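Gallery: Teaching the Arm by Remote Control
Plitthorpe Workshop, December open bench
Posted 2018-12-14

Welcome to our gallery page, and thank you for waiting so patiently for it! We always mean to put these up the week after an open bench, and then somebody needs the computer, and well, you know how it goes. Visitors have been asking to see more of what goes on at the teaching bench, so we've put that first this year (the Brillatach model boats get their own page after the holidays, we promise).

For anyone new to us, the project is called Gamero, and the idea is a friendly one. A person sits at the controls and moves the arm through a small job, picking up a toy or a cup, say, and carrying it somewhere else. Every run is saved, good ones and clumsy ones alike, and the whole pile goes into teaching the arm to try the same job without a hand on the controls. We have 563 saved runs so far, which sounds like a great many until you've sat through an evening of them.
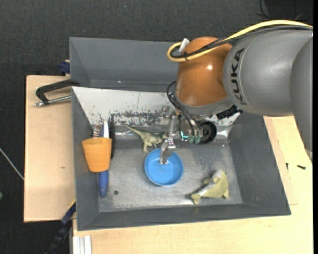
New drivers start with the bowl. It's wide and forgiving, and you can get a feel for how far the fingers travel before you go after anything with legs or fins. Most people push too fast at first, and we did too! Our advice is to breathe out, come down slowly, and stop for a second before you close the grip. That little pause makes a run so much easier to sort through later on.

After the bowl come the toys, which are everybody's favorite, and the cup, which is nobody's. Cups love to roll, and one that rolls up against a wall is a real test of patience for a beginner. We keep those runs too. If the arm only ever learned from perfect pickups, it wouldn't have much to go on when something slid away from it.

A turn at the controls is 10 minutes, and you'll probably get seven tries into that if you don't stop to chat (we always stop to chat). The Cheetham room stays open through December, and there are still places on the list for beginners. Children are very welcome with a grown-up, and they tend to be better at it than the rest of us.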